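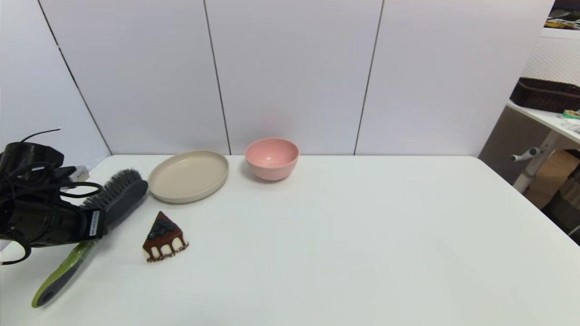 Every robot cell needs a stop rule that a tired person can follow without looking it up, and yours didn't have one when I visited. That was the first comment on our draft, from a reader at Batstead, and it stung a bit, mostly because it was fair. We had a binder full of rules. We had rules about gloves. What we did not have was one plain sentence saying when you stop the arm and who gets to say so.

So that became my half of the project! The course asked us to take a small tabletop manipulation setup (ours runs under the name Sornora) and write working rules for it that a new student could pick up in one afternoon. My lab partner took the software side, meaning logging and file names and all that. I took the part where people and a moving arm share a table, and I'm glad I did, even if it meant a lot of rewriting.

What we started with

The old rule sheet had 13 rules on it. I read it out loud to two classmates who had never used the arm, and by the fifth rule they were both looking at their phones. Several of the rules said the same thing in different words, and one of them was about a cart we don't even have anymore. After a lot of crossing out I got it down to 8, and I think every one of them earns its spot.

The ones I care about most:

Anybody in the room can call a stop. You don't need a reason and you don't get asked for one until the arm is still.

Hands stay off the table while the arm is enabled. If something tips over, leave it tipped over, stop the arm, and then fix it.

Check the cables before each session. Look for loops that could snag on something or get pulled tight when the wrist turns.

Only the things on the task list go on the table. No coffee, no pens, no phone "just for a second" (guilty).

Write down the starting layout before the first move, in words somebody else could use to set it up again.

That last one got the most pushback, because it feels like homework. I get it! But when I tried to repeat somebody's run from April, all the notes said was "brush, cake, dishes, normal places." Normal to who? We now write things like "plate near the back edge, pink bowl to the right of it, toy cake slice in front of the plate with its point toward the back, brush on a diagonal with the handle toward the front." It takes a minute or so, and the next person can start from the same place.

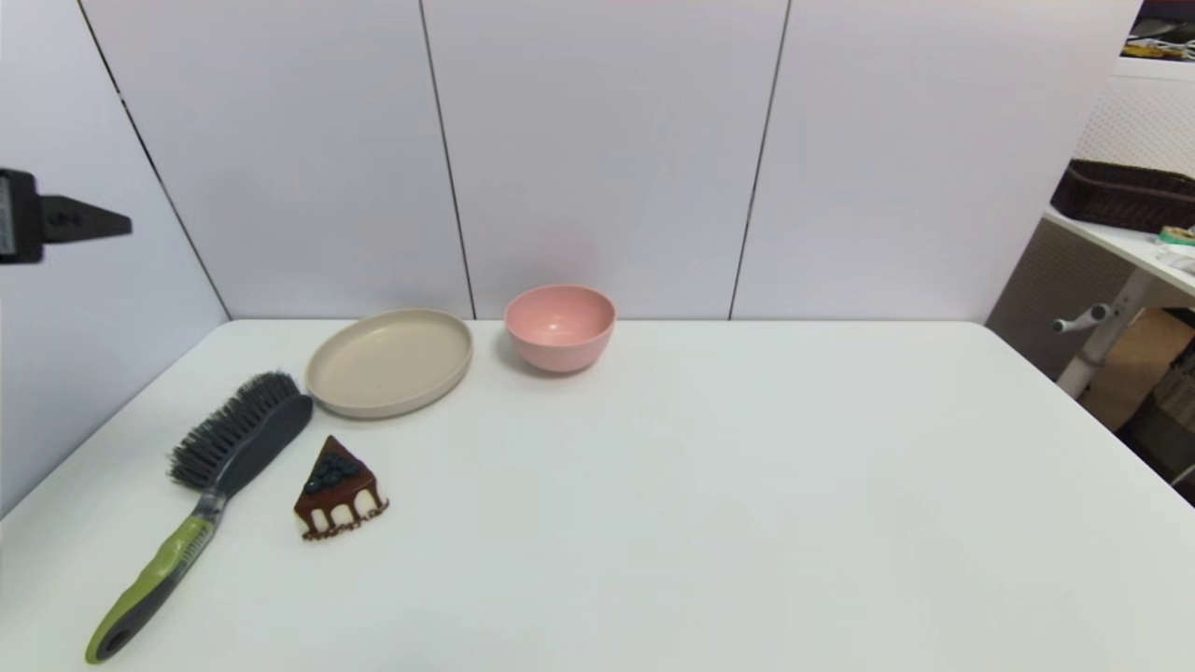
Photo: Cluloleo / Sornora student project

The brush was the object that changed my mind about layout notes. A plate is pretty forgiving, you can turn it and it's still the same plate. A long-handled brush has a bristle end and a grip end, and a note that only says where it is leaves out which way it points. So the rule now says location and direction for anything that isn't round. For the cake slice we say where the point faces.

Things I got wrong

My first version of the stop rule had a whole ladder in it — call out, wait for the operator to answer, then press the button. I was pretty proud of that ladder. Then we practiced it, and the waiting part was awful. You stand there waiting for a reply while the arm keeps going. Version 2 is just "say stop and press stop," in whichever order your mouth and hand manage it, and the talking happens afterward.

I also wanted a taped line on the floor, because the shop at Magaña has one and it looks very official. We tried it and people stepped over it without noticing, me included. I took it out of the rules and put in a spoken check instead. The operator says "enabling," and waits until everyone else in the room says "clear." It felt silly the first few times, and now I do it without thinking.

What's still open

I haven't settled what to do about people working alone. Right now the sheet says don't, and I suspect that rule gets bent when a deadline is close. I'd like to try a version where you can edit and replay logs alone but can't enable the arm. The cable check also needs a better description of "too tight," since two people can look at the same loop and disagree. My plan is to move the wrist slowly through its full range at the start of a session and watch the cables the whole way, and I still have to write that up as steps.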